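Svend Juhl has been putting down floors for 33 years, and he says he still looks at the ground before he looks at anything else when he walks into a building. "My wife notices it in restaurants," he says. "I'm checking the join at the door and she's already been given a menu."

He works for Brondness, a small flooring firm with a yard behind the bus depot in Lemport. Most of its jobs are schools, clinics and the odd café. The hall he spoke to me about is different. It is one large open space of 400 square metres, laid out in zones that each stand for a room in a house, and the only thing that tells you where one room stops and the next begins is what is under your feet.

Juhl was first sent the plan by Olanrewaju Jibrin, who looks after interiors at Jetari and drew up the layout. There were hardly any walls on it.

"I rang him up and asked if a page was missing," Juhl says. "He said no, that was the lot. A bit of panelling, and the rest was floor. So then I understood the floor had to do the work the walls normally do."

The basic surface is a smooth grey floor with a shine to it. Everyone walks on that and everything gets wheeled across it. The living room is done in wooden flooring, a warm colour somewhere between orange and tan, and it meets the grey along a yellow line.

Jibrin, who joined us halfway through, said he had looked at carpet for the living room and dropped it after two samples. "Carpet says living room straight away, I agree," he says. "But then you have an edge, and the edge lifts, and people catch their toes on it. I wanted wood. A lot of people have a wooden floor at home now. When you step on to it you lower your voice a bit. I do, at least."

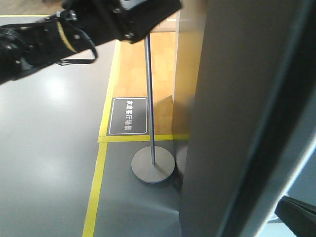 Juhl's part took 3 weeks, and he reckons the corners used up more of that time than the open stretches did. "Anybody can do the middle. Give me a long straight run and I can talk to you while I do it. It's where two lines come together that you see if a person was paying attention." He had the yellow lines set out with string first, then walked round them with Jibrin and moved one.

"It was out by the width of my hand," Jibrin says.

"It was out by the width of his hand on the drawing," Juhl says. "On the floor it was where the drawing put it."

They seem to have settled that one. The yellow was Jibrin's choice. He had wanted a softer colour to begin with, a cream or a pale grey, and he changed his mind when he tried it on a board. It was lost against the wood and lost again where the overhead lights shine on the grey.

The zones also have their names in the floor. The living room's is on a black sign with rounded corners and a thin white border, in the corner of the wood just inside the line, and the white characters read 家庭客厅场景, "home living room scene". They run one under the other. Jibrin asked for the names to be kept low because he dislikes hanging signs. "You end up with a ceiling full of boards and it feels like a supermarket," he says.

Juhl does not read Chinese and was worried about getting one upside down. He kept a printed sheet in his jacket with an arrow drawn on it for each zone. "I checked every one against the sheet, and then I got someone else to check them. You don't want to be lifting planks for that."

The planks came from a supplier called Chávez, 159 packs of them for the whole job. Juhl left them standing in the building before he opened any, as he always does, and then mixed the packs so that the lighter boards didn't all end up together. He says customers at home often want to skip this. They have moved the sofa into the kitchen and would like it back.

I asked whether he would do anything differently. He thought about the edge between the wood and the grey, and said he would ask for a day more there. Jibrin said he would leave it alone.

There is another job on the list for July, a clinic corridor with no zones in it at all. Juhl has been to measure up. "Long and straight," he says. "One door on the left that isn't square."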